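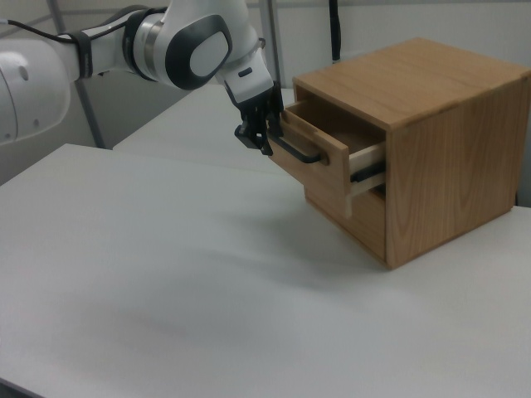

Vornus Furniture Wax, 200 ml tin

We've been making this wax in the same small kitchen-sized workshop for longer than I care to admit, and it's still the one thing people write to us about (usually to ask for another tin!). It's a soft beeswax blend for small wooden pieces: cabinets, spice boxes, picture frames, the stool your grandmother left you. It goes on like butter, smells faintly of orange peel, and leaves a low, gentle shine that you'll want to keep touching.

How to use it

Dust the piece well. Rub in a little wax with an old cotton T-shirt, going with the grain, and wait 20 minutes or so while you have your coffee. Then buff with a clean patch of the same shirt. Go lightly near hinges and drawer runners, where extra wax likes to gather.

Good to know

Suits bare, oiled or previously waxed wood. Please don't use it on cutting boards or fresh paint. It may darken pale wood a touch, so try it on the back first.

Tin size: 200 ml
Net weight: 130 g
Scent: orange peel
Also in: clear, honey, walnut

Delia Grecu answers all the wax questions herself, and she's very patient, so do write if you're unsure which shade to pick. Cloths are sold separately.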